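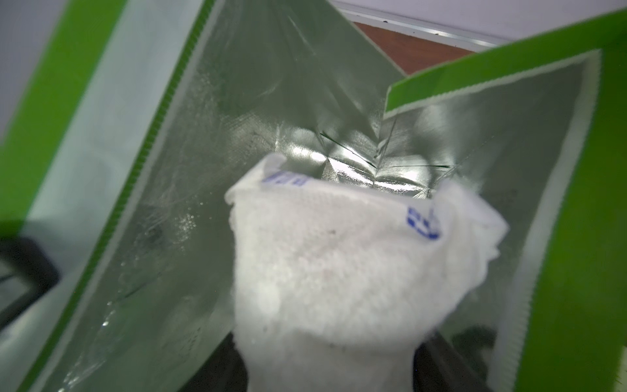
Household and Kitchen > Food Transport > Insulated Bags

Cleaning and lining a foil-lined insulated bag between uses

Posted in October by Natalia Zamudio

I am responsible for the lunch arrangements at the Plonari day centre, where we use a number of green insulated bags with a silver foil lining to carry chilled items from the kitchen to the activity room. Each bag has a white towelling cloth placed at the bottom.

I should be grateful for guidance on three points. Firstly, is a cloth of this kind suitable for use inside the bag, or should it be removed before the bag is closed? Secondly, the foil has become creased along the bottom, where the stitching meets the fold, and I should like to know whether this affects the performance of the bag. Thirdly, small spots and faint streaks remain on the foil after it has been wiped. Our present method is warm water with a little washing-up liquid, applied with a sponge. The bags are used on most working days and are stored folded flat in a cupboard.

The supplier's leaflet has been mislaid, and the label inside the bags no longer gives any washing instructions that can be read.

Beatriz Bettencourt

The cloth may remain in the bag during transport, provided that it is clean and fully dry when it is put in. Its purpose is to take up moisture from chilled containers and to prevent them from sliding. It should be taken out as soon as the bag has been unpacked and should be washed before it is used again. A damp cloth left in a closed bag overnight will produce an unpleasant smell, and the lining will then need to be cleaned a second time.

With regard to the lining, creasing is to be expected in any bag that is folded for storage. The foil is a thin surface layer and most of the insulation is provided by the padding behind it. Creases alone do not require the bag to be replaced. The following should, however, be checked at regular intervals:

Splits in the foil along a fold.
Stitching that has pulled away at the bottom corners.
Padding that can be felt to be wet after the surface has been dried.

If any of these is found, the bag should be withdrawn from use with food.

For the spots, the method described is suitable, but a second wipe with plain water is advised. Spots that remain after drying are frequently hard water marks or a residue of washing-up liquid. A solution of one part white vinegar to 8 parts water may be applied with a soft cloth, left for a minute and wiped away. Scouring pads should not be used. Streaks that are scratches in the foil will not come out.

The bag should be left standing open, with the sides apart, until the seams are dry to the touch. The bottom fold holds water longest.

Fredy Ticona

We stopped folding ours and now keep them upright on a shelf. The linings have lasted longer. I cannot comment on the vinegar.

Edith Ríos

I would add that fabric softener should not be used on the cloths, as it makes towelling less absorbent. Our own cloths are washed at 60 degrees with the tea towels, separately from floor cloths. Where several bags are in use, it is helpful to keep a spare cloth for each, so that a bag is not sent out with one that is still damp.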